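06/06/2025 – chores, floor pickup

Question from Prandton again: can it tidy a floor yet, without help? Short answer no. Slow, 28 tries on the low-pile carpet, 18 good. Flat things are the problem, fingers slide over the top and never get under an edge. Soft stuff fine.

Tried lower wrist angle, a bit better. Speed cap left at 300, dont touch it.

Hand over the gray carpet, fingers part bent:

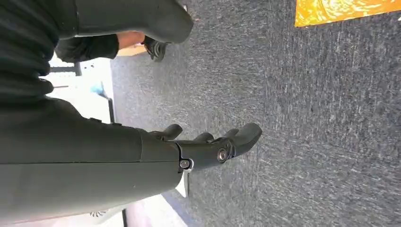
Next
– redo flat items, 32 tries, same carpet
– ask Ovcombe about thiner fingertips
– folding can wait til October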